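Kitchen Scenes: frequently asked questions
By Anum Tarar
Aug 3, 2025
Filed under: Simulation, Product Help

What is Drindlow Kitchen Scenes?
A subscription library of simulated kitchens for training and testing robot arms. The current release has 900 layouts. Each comes with a choice of wrist and room cameras.

Do I need my own robot model?
No. A generic white arm with a two-finger gripper is included. You can import your own, but check the joint limits first – most of the support tickets we get start there.

What hardware does it run on?
Any recent desktop with a dedicated graphics card. Laptops will open the scenes, though rendering two cameras at once can be slow.

Can I change what's on the counter or in the drawers?
Yes. Objects, finishes and colours are all set in the scene file. Small utensils can go in a drawer or on the benchtop, and loose items can be randomized between runs.

What do the camera views look like?
The wrist view comes first, over an open drawer with a bottle opener in it. The second is a room view of the sink and counter.
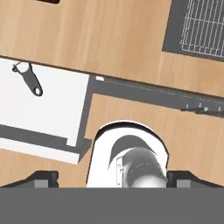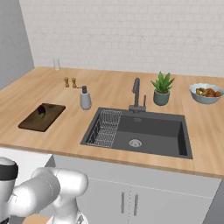
How many runs are in the base plan?
The base plan covers 4,000 runs a month on up to three machines. Unused runs don't roll over. The Laryea add-on removes the limit.

Can I cancel partway through a month?
Yes, from your account page. Access continues until the end of the billing period, and any recordings you've exported are yours to keep. Scene files stop opening once the licence lapses.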